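フリラッハ商館
フリラッハ商館（フリラッハしょうかん、Flilach）は、港町トツカ（Totska）の旧市街に建つ、煉瓦と鉄骨による三階建ての商業建築である。 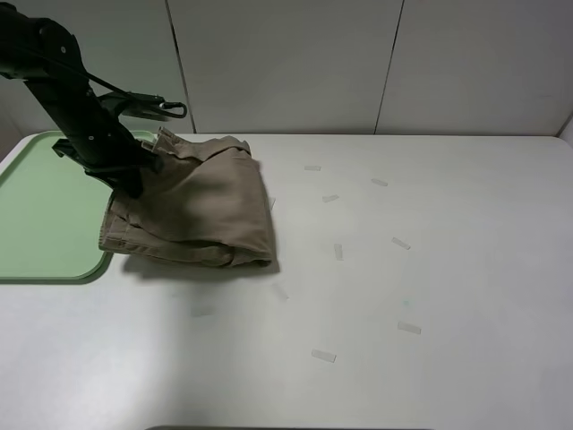 たたまれた淡いカーキ色のズボン

布地や衣料を商う問屋の共同店舗として19世紀の末に建てられ、倉庫、郵便の仕分け所、家具の展示場と役目を変えながら長く使われたのち、営業を続けたままの改修という、たいそう手間のかかるやり方で生まれ変わった。現在は小売店、仕事場、食堂、貸し広間などが同居する複合ビルとして親しまれており、土地の人は正式な名前をあまり口にせず、単に「商館」あるいは「フリラッハ」と呼ぶことが多い。延べ床面積は3,707平方メートルで、旧市街の民間建築としてはかなり大きな部類に入るが、間口が狭く奥へ長い敷地に建つため、表通りから眺めただけではその大きさがなかなか伝わらず、初めて訪れた人は中庭まで進んだところでようやく建物の奥行きに驚くことになる。

名称
「フリラッハ」の由来には二つの説がある。一つは、敷地の裏手をかつて流れていた細い水路の呼び名から採ったとするもので、水路そのものは早くに蓋をされて今は見られないが、裏通りがゆるやかに蛇行しているのはその名残だという。もう一つは、建設に出資した問屋仲間が用いていた荷印の読みがそのまま建物の名になったとするもので、こちらは中庭側の扉の上に残る石の飾り文字を根拠にしている。飾り文字は風化がはげしく、頭の二文字を除いてはほとんど読み取ることができないため、どちらの説にも決め手はない。地元の案内冊子では水路説が紹介されることが多く、商館の店主たちのあいだでは荷印説のほうが好まれているようである。

「商館」の語は、建設当初の帳簿では「館」とのみ記されていた。家具の展示場だった時代には「家具の館」とも呼ばれ、年配の住民のなかには今もこの呼び方を続ける人がいる。

立地
商館は、市場広場から港へ下る坂道の中ほど、坂がいったん平らになるあたりの西側に位置する。表通りに面した東の正面と、裏通りに面した西の背面とでは地盤の高さに一階分近い差があり、東から入ると一階にあたる床が、西から見ると二階のように見える。このため荷車は西の裏通りから地階に直接入ることができ、布の反物を濡らさずに積み下ろしできる点が、雨の多いこの町ではずいぶん重宝された。

南隣は石造りの薬種店、北隣は細い路地をはさんで住宅が並ぶ。路地は「綿くずの小路」の通称で知られ、荷ほどきのときにこぼれた綿がいつも敷石の隙間に詰まっていたことからその名がついたと伝えられている。現在の路地は改修の際に段差がならされ、中庭へ抜ける二つ目の入口として使われている。

沿革
創建まで
トツカの布地問屋は、もともと市場広場を囲む間口の小さな店に散らばって商いをしていた。扱う品は麻布、毛織物、帆布、裏地、それにボタンや糸といった小間物まで幅広く、買い付けに来た客は広場を何度も行き来しなければならなかった。同じ屋根の下に店を集めようという相談は何度も持ち上がっては立ち消えになり、ようやくまとまったのは、坂道の中ほどにあった製綱所が移転して、まとまった土地が空いてからのことである。

問屋仲間は資金を出し合って土地を求め、中庭を真ん中に置いた三階建ての建物を建てた。設計にあたった人物の名は伝わっていない。図面は三枚だけが残り、いずれにも署名がなく、隅に荷印が押されているばかりである。中庭を囲んで並ぶ店の区画は、当初の割り付けで57を数えた。一つ一つはごく狭く、棚を三方に巡らせ、残る一方に帳場を置けばもういっぱいになる広さだったが、扉を開け放てば中庭の光が奥まで届き、布の色を見るにはたいへん具合がよかったという。

問屋の時代
開業した商館はにぎわい、坂道には荷車の列ができた。一階には目方の張る帆布や毛織物、二階には服地、三階には小間物と仕立ての職人が入り、客は下から順に上がっていけば、布選びから仕立ての注文までを一日で済ませることができた。仕立て職人の多くは窓に近い北側の部屋を選んだ。直射日光が入らず、一日を通して明るさの変わりが少ないためで、この北側の並びは今でも「針の廊下」と呼ばれている。

中庭では季節の変わり目ごとに残り布の市が立ち、町の人々が朝早くから集まった。なかでも四月の市は規模が大きく、冬物の布が安く出ることもあって、近隣の村からも泊まりがけで人が来た。売れ残った端切れを縫い合わせた日よけを中庭いっぱいに張る習わしもこの頃に始まったもので、途中に長い中断をはさみながら、形を変えて今日まで続いている。

やがて既製服が広まり、反物の商いが細っていくと、区画は一つまた一つと空いていった。壁を抜いて隣同士をつなげた店もあり、この時期に開けられた壁の穴は後の改修で大きな悩みの種となる。

倉庫と仕分け所
問屋仲間が解散したあと、建物は海運業者の倉庫として貸し出された。二階と三階の床には滑車を通すための穴が設けられ、中庭の上には荷揚げ用の梁が渡された。梁は現在も残り、塗り直されて吊り照明を支えている。続いて一階が郵便の仕分け所になり、壁沿いに無数の仕切り棚がこしらえられた。棚の大半は失われたが、南棟の階段脇に一組だけが残されていて、小さな札に書かれた坂道や小路の名を今も拾い読みすることができる。

家具展示場
仕分け所が移転すると、建物は家具商の手に渡った。家具商は中庭にガラスの屋根を架け、商館をまるごと展示場として用いた。寝台は二階、食卓と椅子は一階、三階には敷物や窓掛けが並んだ。ガラス屋根のおかげで雨の日にも中庭を使えるようになったものの、夏の暑さはかなりのもので、帳場の者が昼過ぎには皆そろって地階へ避難したという話が、当時働いていた人々の思い出としてよく語られる。

屋根を架けたことは、建物にとっては少々荷が重かった。ガラスと鉄の重みが中庭側の壁に片寄ってかかり、もともと壁を抜かれて弱っていたところに、目に見える傾きが現れたのである。家具商は壁に鉄の帯を巻いて応急の手当てをし、その状態のまま商いを続けた。

改修
経緯
家具商が店をたたむにあたり、商館は不動産管理会社ラルキエ（Larkier）に売却された。同社は当初、正面の壁だけを残して内部を新築する案を示したが、中庭を惜しむ声が町の内外から寄せられ、また建物の一部にはまだ小さな店が入って営業していたこともあって、案は練り直された。改めて設計を任されたのが建築家のラフセン・ベルカディ（Lahcen Belkadi）である。

ベルカディは、最初の数週間をほとんど測量と聞き取りに費やした。店主や古くからの住民を訪ね、どの扉がいつも開いていたか、どの階段がよく使われたか、冬に寒いのはどこかといったことを尋ねて回り、その答えを平面図に書き込んでいった。この書き込みだらけの図面は後に額に入れられ、地階の廊下に掛けられている。欄外には、寒がりの店主が描き加えたらしい雪の結晶の落書きまでそのまま残っており、見学に来た人がよく足を止める。

工事の進め方
施工は地元のラドワン建設（Radwan）が担当した。工事の最大の特徴は、入居していた店を一度も全面的に閉めることなく進めた点にある。建物は中庭を囲む四つの棟に分けて考えられ、一つの棟を空けては直し、直ったところへ次の棟の店が移り、また空いた棟を直すという、引っ越しを繰り返すような手順が採られた。全体は11の工区に細分され、工区ごとに仮の壁と仮の通路が設けられた。

通路の位置がたびたび変わるため、店主たちは常連客が道に迷わないよう、床に色の違う細い帯を貼って目印とした。靴の修理屋へは青、喫茶室へは黄という具合である。この帯は客の評判がよく、工事が終わった後、同じ色の陶片を床に埋め込むかたちで恒久的なものに改められた。もっとも、靴の修理屋は後に別の区画へ移ったため、青い帯をたどっていくと今では文具店に着いてしまう。

構造の補強
補強では、まず家具商の時代に架けられたガラス屋根が外され、中庭側の壁にかかっていた荷重が取り除かれた。次に、壁を抜いた跡のうち大きなものに鉄骨の枠がはめ込まれ、残りは古い煉瓦を用いて積み直された。床には各階とも薄い補強板が加えられ、四つの棟が地震や地盤の動きに対して一体となって働くようにつながれている。

基礎については、掘ってみるまで分からないことが多かった。西側の地階では、蓋をされた水路の石積みが基礎のすぐ脇から現れ、工事はしばらく止まった。検討の末、石積みは動かさずに残し、その上をまたぐ形で新しい梁を渡すことになった。この区間の床の一部には点検口が設けられており、年に一度の公開の際に中をのぞくことができる。

煉瓦の調達もなかなか骨の折れる仕事だった。創建時の煉瓦は現在の規格よりやや薄く、色も場所によって赤みの強いものと黄みがかったものが混じっている。ラドワン建設は、取り壊しの決まった近郊の納屋から寸法の近い煉瓦を譲り受け、一つずつ古い目地を落として使った。目地には石灰を主とした柔らかい材料が選ばれ、職人たちは本番の前に、地階の目立たない壁で何度も練習を重ねた。練習の壁は塗りつぶされずに残され、だんだんと手が上がっていく様子がよく分かるので、これはこれでなかなか味わいがある。

設備
新しい屋根は、中庭の縁から少し浮かせて架けられている。壁と屋根のあいだに空気の抜ける隙間があり、暖まった空気がそこから自然に出ていく。支柱は倉庫時代の梁を避けて立てられ、荷重は新しく設けた鉄骨を通って地面に伝わる。屋根の下には布の日よけを張るための金具が並び、使わない季節には巻き取って片づけられる。

昇降機は二基あり、一基は南棟の階段の内側に、もう一基は西の荷受け口の脇に置かれた。東西の地盤の差をなだらかにつなぐ斜路も新設され、車椅子や乳母車でも、表通りから裏通りまで段を上がらずに通り抜けられるようになっている。配管と配線は廊下の天井に沿ってまとめられ、隠さずに見せている箇所が多い。露出した管を味気ないと言う人もいれば、直すときに壁を壊さずに済むと喜ぶ人もおり、評価は分かれている。

再開業
すべての工区を終えた商館は、2026年2月24日に全館の再開業を迎えた。冷え込む時季の平日ではあったが、中庭では温かい飲み物がふるまわれ、式らしい式は行われないまま、店主たちが順番に自分の店の扉を開けていくという、いかにもこの建物らしい始まり方をした。屋根の下には、かつての端切れの日よけにならって、住民が持ち寄った布を縫い合わせた大きな幕が張られた。

建築
外観
東の正面は、石の土台の上に赤みの強い煉瓦を積み、窓の上だけに黄みの煉瓦を弓なりに並べている。飾りは控えめで、軒の下に糸巻きをかたどった小さな浮き彫りが続くほかは、これといった装飾をもたない。浮き彫りは一見どれも同じようだが、巻かれた糸の向きがところどころ逆になっており、石工が二人で分担したためとも、単に遊び心であるともいわれる。

背面はいっそう素っ気なく、大きな荷受け口と小さな窓が並ぶだけの壁である。改修では荷受け口の木の扉が修理され、内側にガラスの扉が加えられた。昼のあいだは木の扉を開けておくので、裏通りからも地階の食堂の灯りが見え、冬の夕方などはことのほか温かな眺めになる。

中庭
中庭は東西に長い長方形で、三層の回廊が四方を巡る。回廊の床は鋳鉄の柱に支えられ、柱頭には布の結び目を思わせる飾りがついている。手すりの高さは現在の基準にはやや足りなかったため、古い手すりの内側に細い線材の手すりが添えられた。古いほうの手すりは木の部分がすっかり丸くなめらかにすり減っており、布を掛けて客に見せるのに使われた跡だと説明されている。

床は石敷きで、雨水を集める浅い溝が対角線に走る。屋根が架けられてからは溝に水が流れることもなくなったが、催しの際には椅子の列をそろえる目安としてたいへん重宝されている。詰めて並べれば約500席を置くことができ、演奏会や朗読会、町の集まりなどに貸し出される。

内部
創建時の小さな区画は、北棟にもっともよく残る。針の廊下に沿って幅の狭い扉が並び、扉の脇には職人が仕上がり品を掛けたという鉤がそのまま打たれている。南棟と西棟は壁を抜かれた範囲が広く、改修後も大きめの部屋として使われている。東棟の三階には、問屋仲間が寄り合いを開いた部屋があり、天井の漆喰に布の束と秤の図柄が描かれている。漆喰は煤で真っ黒になっていたが、洗浄によって淡い緑の地色が現れた。塗り足しは最小限にとどめられ、欠けた箇所は無地のまま残されている。

地階は厚い壁と低い天井の空間で、夏は涼しく、冬もそれほど冷え込まない。食堂と共同の倉庫、それに店主たちの休憩室がある。休憩室の長い食卓は、家具商が店をたたむときに置いていったもので、大きすぎて扉を通らず、どのようにして運び込まれたのかは分かっていない。

利用
現在の商館では、一階に食料品、花、文具などの日用の店、二階に衣料や手芸用品の店と靴の修理屋、三階に小さな事務所や仕事場が入る。かつてと同じく、下から上へ進むにつれて人の声が静かになっていく構成である。区画の賃料は広さに加えて階と向きによっても定められ、北向きの小さな仕事場は比較的安く抑えられている。これは、仕立てや製本、楽器の修理といった手仕事を商館に残したいという設計時の考えを引き継いだもので、ラルキエは空きが出るとまず手仕事の借り手を募ることにしている。

中庭と回廊は店の営業時間を通じて誰でも通り抜けることができる。雨の日には近道がてら中庭を通る人が増え、花屋の店先がちょっとした立ち話の場所になる。四月の残り布の市も復活し、布のほかに古着、ボタン、編み針なども並ぶ。市の日には三階の回廊から布を長く垂らして見せることが許されており、昔を知る人にはひときわ懐かしい光景となっている。

評価
改修については、古い部分と新しい部分の境目を分かりやすく残したことがおおむね好意的に受けとめられている。とりわけ、抜かれた壁にはめ込まれた鉄骨の枠は、かつての店の広がりをそのまま示すものとして、建築を学ぶ人々の見学が絶えない。一方で、ガラス屋根を外したことを残念がる声も根強い。家具展示場に親しんだ世代にとっては、雨粒の音が頭上いっぱいに響く中庭こそが商館の姿であり、新しい屋根は静かすぎて物足りないというのである。外された鉄の骨組みの一部は裏通りの植え込みを囲む柵に作り直され、つる植物の支えとして使われている。

また、営業を続けながらの工事は費用と日数の面で割に合わないとする意見も、計画の当初からあった。ベルカディは後の講演でこの点に触れ、店が一度出ていけば戻ってくるとは限らず、その損失は見積書のどこにも載らない、と述べている。実際に工事のあいだに去った店もいくらかあり、移転を重ねる負担が小さくなかったことは、残った店主たちも認めるところである。

見学
点検口から見られる水路の石積みと、東棟三階の寄り合いの間は、ふだんは閉じられており、残り布の市に合わせて年に一度公開される。見学は少人数ずつ順番に行われ、受付は地階の食堂の入口に設けられる。それ以外の回廊や中庭は自由に歩くことができ、南棟の階段脇にある郵便の仕切り棚も、手を触れなければ近くで眺めてかまわない。針の廊下では職人が仕事をしているため、扉が閉まっている部屋には声をかけないことになっている。

関連項目
綿くずの小路
残り布の市
鋳鉄柱
既存建築の用途変更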